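1/6/25 - tracking dropouts, hand-held gripper

First day back, and I spent a good part of it remembering where I had left the Flonero branch in December. Merged Guido's timestamp fix before anything else (thank you Guido, it was a lovely clean patch). The wrist view still loses pose now and then, so I went back to marker re-localization with a printed tag on the desk.

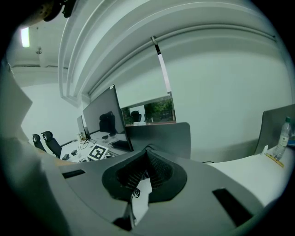 Wrist view, tag flat on the desk, monitor behind.

Threshold at 700 features before we trust the visual pose. With 9 it falls back to the tag, which is far too eager - I suspect a bad default in the config loader and not the solver. Will ask Guido Testa before I touch it, as he knows that file better than I do.

Next came the cube markers on both arms, seen from the head camera. 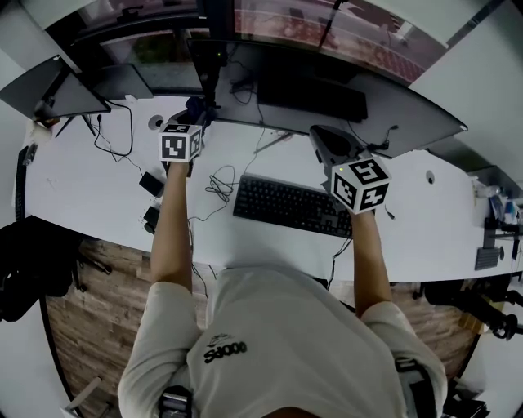 The left and right IDs need to stay separate in the Sonirley config, so I gave each cube its own block and a comment for whoever reads it next. Still to do: rerun logs 3 and 8 with the new loader.

Recent entries
Finby export script, notes
Oltmanns clock drift, part two
Sonirley config cleanup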